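Two-arm shoe demo for an open day: how do we stop it being dull?

Posted in Clubs, Events and Open Days

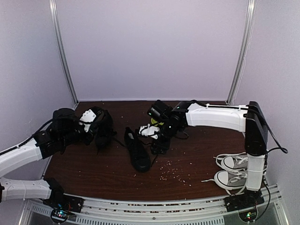

We have our open day at the Nulthorpe workshop in May and I have been handed the robot table, mostly by not being in the room when it was discussed. The plan is that two arms sort shoes into pairs while the public looks on and is amazed. We ran it last year for the parents from Delton and the public looked on for a bit and then asked where the toilets were.

The job itself is fine. One arm picks up a shoe, the other waits its turn, shoes end up next to their partners, more or less. What I can't work out is the show side of it. How long should each run be? Do you let visitors put their own shoes in? And is black on a dark brown table a daft choice for people standing at the back? I have 200 visitors to get past one table between ten and four, and a budget that stretches to tape.

Tsegereda Alemayehu

pramska_pete

Keep it to 2 minutes a go, and have somebody talking the whole time. Silence is what kills it. A robot arm thinking about a shoe looks exactly like a robot arm that has broken, and your visitors will assume the second.

Yes, black shoes on dark wood is hard going from three rows back. We put a sheet of pale card down for ours. Check it with the arms first, though, as ours took against the card and spent a morning grabbing at the corner of it. Pale canvas shoes show up much better, so if you only do one thing, put those nearest the crowd.

Do a practice run with laces. Either tuck them in or make them part of the patter. Children love a trailing lace. They will shout at it.

Visitors' own shoes: no. We allowed it once and a man stood on one leg for the best part of a demo while his brogue was considered from several angles.

Botha Lane Tinkerer

just put sweets out

wrencombe

Mostly agree with Pete, but I'd let people choose the order. Ask a child "black one or grey one?" and you have the whole family for the next run as well. It costs nothing and the arms don't care.

For the numbers, work in groups of 7 or so and mark a line on the floor with your tape. Anyone behind the line is in the queue, anyone over it is too close. We got through a good deal more than 200 that way at the Pramska fair, though the organisers claimed 3000 and I'd like to know who they were counting.

Other bits: wipe the table down between groups, as shoes bring half the car park with them. Tie the cables back where small hands can't reach. Write a card that says what the arms are trying to do, in one sentence, big letters. And have a plan for when it drops one. Ours was to clap.

Tsegereda Alemayehu

Thanks all. Going with short runs, grey canvas at the front and the children choosing. The sweets have been put to the others and were approved before I'd finished the sentence. Pete, what weight of card did you use? We only have the thin stuff and I can see it ending up on the gripper.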